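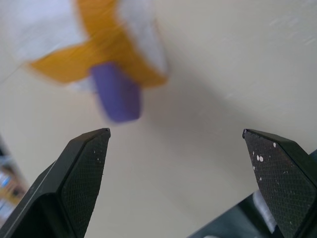 *Orange-yellow and on the move, Meller Street, 6/22/19.*

**Toy library sort-out runs over, doors open again Monday**

Big clear-out at the Meller Street toy library today. Doors shut to borrowers from nine, supposed to finish by one, last bags went out at ten to four. All 546 items on the list checked, or near enough, the jigsaws are being done separately.

First full sort since December, when the shelves along the back wall were moved and everything went back wherever it would fit. Parents have been grumbling. Puzzles in with the dressing up, train track in three different boxes, no lids.

"You'd come in for one thing and spend your whole lunch hour hunting," said Amber Groen, who has two under five and borrows most weeks. She did the bath toys. Says she'd do it again but not the bath toys.

New system is by colour of label. Green for babies, blue for toddlers, red for small parts, which stay on the high shelf and have to be asked for. Labels were printed by Jasteck on the ring road at no charge. A few came out with "toddlres" on them and will be used up anyway.

Bits with no home have gone in the crates by the door. Wheels, handles, a lot of plastic food, half a farm. If your child has the other half of the farm please bring it back, no fine. Crates stay out until the end of the month, then whatever's left goes to the scrap store.

Hanna Śliwiński, who runs the Monday session, wants missing pieces written on the card from now on. "Not on a sticky note. The sticky notes fall off." Cards are in the tin next to the till.

Money. The library has 300 pounds from the spring raffle to replace what was thrown out today. Top of the list: a shape sorter, wooden blocks, two ride-ons and something for the older ones, who are down to a single marble run and fight over it. Khokhar, the hardware shop on the corner, has offered shelf brackets at cost. Fitting them is still to be arranged. Kyu-ri Seok has a drill, but is away for a fortnight.

Membership stays at 6 pounds a year. Limit goes up from three toys at a time to 4, on trial over the summer holidays. Two weeks' loan as before, and ride-ons are one week only becuase of the queue.

There was some disagreement about the soft toys. Hanneke Van Hecke wanted the lot gone, said they never get washed. Others said they're the first thing the little ones go for. Compromise for now: one basket, washed monthly, name on the rota or it doesn't happen. The rota had one name on it at closing time (hers).

Opening hours from Monday: Mondays and Thursdays, half nine till twelve. Saturday mornings as usual, ten till twelve. Use the side entrance, the front step is being mended.

Overdue toys can be left in the box under the porch at any time. Please not in the rain, and please not the big kitchen, it doesn't fit and it blocks the door.

Donations in clean condition only. No batteries left in. Ring Nouhaila El Khatib first if it's anything larger than a carrier bag.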